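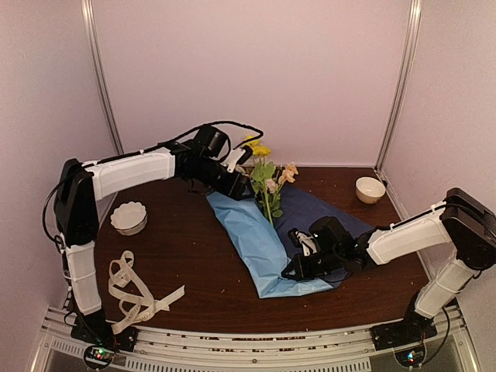 A wood-grain tabletop with a bowl near the back right corner

Wood grain is the pattern of lines and bands seen on the surface of cut timber. It comes from the way a tree lays down new wood each year and from the direction in which the log is sawn. The word is also used for the direction of the fibers, as in "planing with the grain," and for printed or painted surfaces made to look like timber.

Formation

In temperate climates a tree grows fast in spring and more slowly toward the end of summer. The early wood is usually paler and softer than the late wood, and each pair of bands makes one growth ring. Many tropical species have faint rings or none.

Types of cut

Plain-sawn boards show wide arches and ovals. Quarter-sawn boards, cut close to a right angle to the rings, show narrow parallel lines and tend to move less with changes in humidity. Rift-sawn boards fall between the two - their rings meet the face at 30 degrees or more.

Figure

Figure is a separate term for markings such as curl, bird's-eye and ray fleck. It depends on the species, on how the fibers twist and on injuries to the tree.

Imitation

Graining is the painting of a false wood pattern over a plain ground, often with combs and a dry brush. The workshop at Rivier kept a set of 167 sample panels, cataloged by Veronika Szalai, most of them in oak and mahogany patterns. Printed grain later took over much of this trade. A repeat in the pattern is a common sign of a printed surface, as is a line that fails to carry over from the face to the end.

See also

Marquetry
Veneer
Growth ring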